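Two weeks with the Luvero hand grippers

I have now spent two weeks opening and closing a pair of Luvero grippers, and my right forearm would like a word. They're hand-held: you hold the thing, do a chore with it, and the recording of you doing the chore goes off to teach a robot. The kit costs 2294 euros, or 398 a month if you rent, and I rented, being a coward.

It came on a Friday in a box big enough for a goose. The manual was written by someone who had already read it. Kerstin Dalen on the support desk got me through pairing in about 596 seconds by her own reckoning, and she was very nice about the cable I had in backwards.

The fingers are the good part. They give a little when they close, so a paper cup stays a cup. My first dozen goes were dreadful all the same — you forget you can't feel anything, and you squeeze as if you were wringing out a flannel.

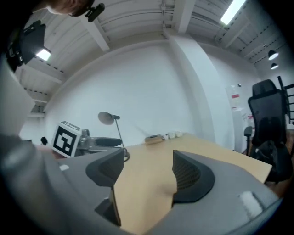

One gripper in use, the other having a lie-down by the lamp.

The marker cube is my main grumble. It sticks out, it catches on sleeves, and the software sulks whenever I turn it away. Rokeya Talukder, who shares my desk and my biscuits, has the older Hadon set and says hers sulks more quietly. Hers is also lighter, and after an hour that matters more than anything on the spec sheet.

Would I buy it? Ask me when the rental runs out. I've kept it for another month, mostly to find out whether I can fold a tea towel before the robot can.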